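Hand-shaped glove inserts – worth it or a gimmick?
Board: Sewing, Mending and Kit Repair 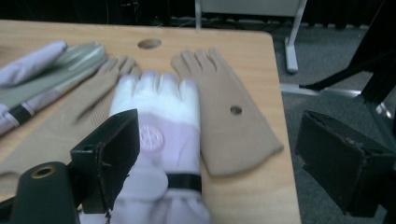

marwan_q
I've been reshaping gloves on and off since November and I still can't decide whether a flat hand-shaped insert does anything a rolled tea towel doesn't. The white ones with the lavender sleeve are the worst of the lot. The elastic pulls the sleeve into a bunch and after a wash the whole thing wants to dry with a crease across it. A seller called Wunen does a set of inserts and says they "restore the natural hand". Has anyone here used them for longer than a weekend?

tesero_fan
Used them, gave up. The fingers on mine were short and fat and my gloves are not. You end up with a nicely shaped palm and four empty tips flopping over the top. A towel costs nothing.

pinhole736
I like mine, for what it's worth. The trick is not to push it all the way in. Get the palm flat, leave the fingers to sort themselves out, then hang the lot by the hole. Mine have been on the same hook for two winters.

marwan_q
Hang it by the hole with a wet glove over it? The hole on a tan one is near the middle of the hand. The glove would cover it.

pinhole736
Ah. Mine has the hole down in the cuff end, so it sticks out. Didn't think of that. Yours might be a pattern piece then, for marking out.

tesero_fan
Or it's just a hole. Sellers punch a hole in something and suddenly it's a feature.

Karim Nimri
I made gloves for a small workshop for a good while, so a few doubts from that side. A flat cutout with a wide flared bottom and stubby fingers looks to me more like something you'd cut round than something you'd dry a glove on. If it is a pattern, you'd expect the maker to tell you what seam allowance is in it, and I notice Wunen's page says nothing at all. I asked them and got a reply thanking me for my interest.

As for the sleeve, leave the elastic alone. People see it bunching and think it's gone wrong. It is meant to bunch, or it wouldn't grip your arm.

marwan_q
Fair, but mine bunches so tightly it leaves a mark on my wrist. I was going to unpick it and put in something looser.

Karim Nimri
Then you'll have a sleeve that slides down every time you reach for something. Try stretching it over a jar overnight first. If that doesn't ease it, by all means unpick, but keep the old piece so you can measure the new one against it.

nan_of_three
The jar thing has never worked for me, not once. Elastic is either tired or it isn't. I'd unpick it.

boutros1218
Can I ask about the round badge on the sleeve? I ironed one on a different pair and flattened it completely. The Nikine leaflet said "cool iron, both sides", so I did both sides. I'm not impressed.

nan_of_three
Never iron over anything raised, whatever the leaflet says. Stuff the sleeve with a sock and steam it from inside.

tesero_fan
Steam will lift a badge if it's only glued. I'd want to know how it's fixed on before I put a kettle anywhere near it.

boutros1218
No idea how it was fixed. Leaflet doesn't say. Of course it doesn't.

pinhole736
Going back to the inserts – has anybody tried cutting their own? I've got some stiff card and was going to trace round my hand, then take a bit off all the way round.

Karim Nimri
Card is fine for a pattern. It won't last as a dryer, it goes soft the first time it meets a damp glove. And trace the glove laid flat, your hand will give you the wrong width at the thumb.

marwan_q
Right. I'm not buying the set. I'll do one glove on a card shape and one on a towel, leave both 10 hours and see which looks less daft in the morning.

tesero_fan
My money's on the towel.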